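Relatório de progresso – Programa Ena de Leitura em Casa
Associação Vesosside
Data: 19/9/19

Situação geral

O programa empresta livros a famílias com crianças até aos oito anos e mantém sessões de leitura em voz alta nos bairros abrangidos. Desde maio, inscreveram-se 37 famílias novas, o que eleva o total para 391. O objetivo acordado com a Fundação Lukumay para este ano era de 350.

O acervo chegou aos 2.000 títulos com a última compra à distribuidora Flarnix. Falta catalogar os livros bilingues, que vieram sem ficha e têm de ser registados um a um. Até lá ficam fora do empréstimo.

As devoluções em atraso continuam a ser o principal problema. Passámos o prazo de duas para quatro semanas e os atrasos diminuíram, mas os livros de cartão, os mais procurados, rodam agora mais devagar. Propomos comprar segundos exemplares dos títulos com lista de espera.

Os trabalhos correntes de arrumação e limpeza são pagos pela rubrica de funcionamento, que está dentro do previsto.

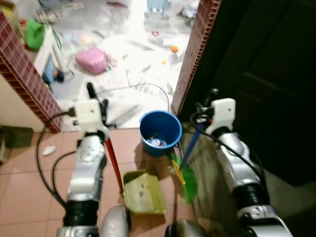 Despesas

A compra de livros absorveu a maior parte da verba do semestre. O transporte das caixas entre bairros custou mais do que o orçamentado – a carrinha passou a fazer oito paragens e o contrato previa seis. Pedimos autorização para cobrir a diferença com o saldo da rubrica de impressão.

Próximos passos

Concluir a catalogação, renovar o contrato de transporte e enviar às famílias o questionário sobre hábitos de leitura. As respostas seguem com o relatório final.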